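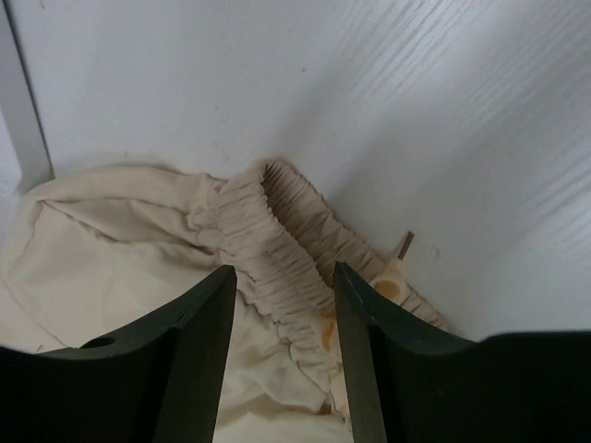 Start Blog Notizen Archiv Über mich

Greifpunkte bei weichen Teilen: erst schauen, dann noch einmal schauen

5. Juni 2026

In den letzten Wochen habe ich fast nur an einer Frage gearbeitet: Wo soll ein Zweifingergreifer zufassen, wenn das Objekt keine feste Form hat? Bei einem Würfel ist das ein gelöstes Problem. Bei einem Haufen Stoff gibt es unendlich viele Stellen, an denen sich die Finger schließen können, und die meisten davon bringen einen nicht weiter. Man hebt etwas an, aber man weiß danach nicht, was man in der Hand hat.

Unser Projekt heißt intern Tiltside. Es geht um Greifstrategien, die mit einer einzigen Kamera am Handgelenk auskommen. Die Kamera sieht die Fingerspitzen und das, was davor liegt, sonst nichts. Eine Übersichtskamera haben wir bewusst weggelassen, weil sie in engen Aufbauten ohnehin ständig verdeckt ist.

Der erste Ansatz war der übliche. Ein Netz bewertet das Kamerabild und gibt für jeden Bildpunkt einen Wert aus, wie gut ein Griff dort vermutlich wäre. Der Arm fährt zum besten Punkt und schließt die Finger. Das klappt bei festen Teilen ordentlich. Bei Stoff wählt das Netz gern die hellste Falte, auch wenn sie so flach liegt, dass die Finger nur darüber rutschen.

Geraffte Stellen sind ein eigener Fall. Ein Gummizug oder ein Bund ist dicker als der Rest, bleibt halbwegs stehen und gibt den Fingern etwas zum Zufassen. Für Menschen ist klar, dass man ein Kleidungsstück dort nimmt. Das Netz sieht aber vor allem viele kleine parallele Kanten und wird unsicher, weil jeder Bildpunkt fast gleich aussieht wie sein Nachbar. Die Bewertung springt dann von Bild zu Bild hin und her.

Die Änderung, um die es mir geht, ist klein. Statt einmal zu bewerten und loszufahren, hält der Arm auf dem Weg zum Ziel an und bewertet neu. Wir haben 2 Zwischenhalte ausprobiert und dann 3. Bei jedem Halt wird der alte Vorschlag mit dem neuen verglichen. Liegen beide auf derselben Struktur, geht es weiter. Liegen sie weit auseinander, kippt das Handgelenk ein wenig und schaut aus einem anderen Winkel. Daher kommt übrigens auch der Projektname.

Mit 3 Halten wurden die Griffe am Bund deutlich stabiler als mit 2. Langsamer wird es natürlich auch. Mehr Halte haben wir nicht systematisch getestet, das steht noch auf der Liste. Mein Eindruck aus ein paar Versuchen nebenbei ist, dass der Gewinn danach klein ausfällt.

Interessanter fand ich den Vergleich mit steifen, dünnen Teilen, also Stäben und Rohren. Die Methode war dafür gar nicht gedacht. Ein Stab hat eine klare Richtung, und wenn die Finger quer dazu stehen, ist der Rest einfach. Schwierig ist die Umgebung: Stangen, Verbinder und Stoffbahnen im Hintergrund haben ähnliche Kanten, und aus der Nähe fehlt der Maßstab. Beim ersten Blick landet der Vorschlag öfter auf einer Stange weiter hinten. Durch das Kippen verschiebt sich der Hintergrund gegen den Vordergrund, und der Fehler fällt beim Vergleich auf.
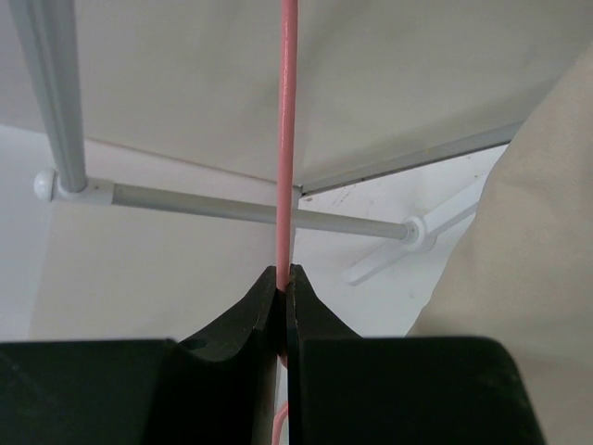 Braucht man für dünne Stäbe ein eigenes Modell?

In unserem Fall reicht dasselbe Modell wie für den Stoff, solange beim Anfahren mehrmals neu bewertet wird. Ohne die Zwischenhalte würde ich die beiden Fälle trennen.

Zum Training noch ein paar Angaben, weil ich danach schon gefragt wurde. Die Daten stammen aus ferngesteuerten Durchläufen, die wir von Hand in Abschnitte geteilt haben: Anfahren, Schließen, Halten, Loslassen. Nur Anfahren und Schließen gehen in die Bewertung ein. Für die Auswertung haben wir das Werkzeug Akdale benutzt, das bei uns schon für ein älteres Projekt lief. Es ist umständlich, aber es speichert zu jedem Griff den Vorschlag und die spätere Fingerstellung nebeneinander ab, und das war hier genau das Richtige.

Offen bleibt, was nach dem Griff passiert. Ob die Finger eine Stofflage erwischt haben oder mehrere, sagt das Kamerabild nicht zuverlässig. Die Fingeröffnung beim Schließen hilft etwas, bei gerafftem Stoff aber kaum. Dort ist auch eine einzelne Lage dick. Ich möchte als Nächstes den Motorstrom dazunehmen. Falls das etwas bringt, schreibe ich im September darüber.

Den Code für den Vergleich der Vorschläge räume ich gerade auf. Es sind im Kern 12 Zeilen, der Rest ist Kalibrierung.

Weitere Beiträge
Kalibrierung der Handkamera ohne Schachbrett
Doucette: Notizen zu einem Greifer mit weichen Spitzen
Warum ich Gondance nicht mehr für die Bahnplanung nehme
Daten in Abschnitte teilen, von Hand und halbautomatisch

Kontakt | Impressum | Datenschutz | © 2026 Alle Texte vom Autor dieses Blogs | Nach oben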